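Zallura Heated Mattress Pad: Setting Up
Section 2: Making the bed and first warm-up 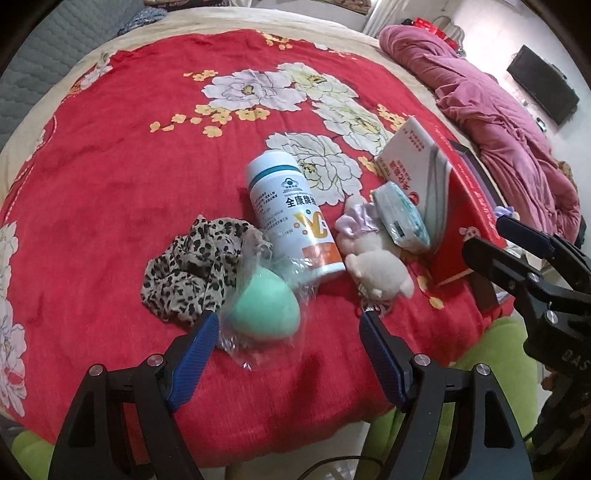 We know you're eager to climb in, but please give yourself a quiet afternoon for this part, as a pad that goes on smoothly will stay smooth all winter long. Your own bedding goes back over it just as you like it, and a bright sheet like the red floral one, with a paler sheet beneath, is every bit as welcome as plain white.

1. Strip the bed down to the bare mattress and lay the pad flat, cord end toward the foot.
2. Pull the elastic skirt down over each corner, then smooth out any folds with your palms (take your time, it's rather pleasant work!).
3. Add your sheets, one layer at a time.
4. Plug in the controller and press Warm. The display shows 84 when the pad is ready.

Note: If the display reads E339, unplug the controller, wait 2 minutes and push the connector in until it clicks.

Caution: Never fold or bunch the pad while it is on, and never put pins through it.

Replacement controllers are listed under part 2057.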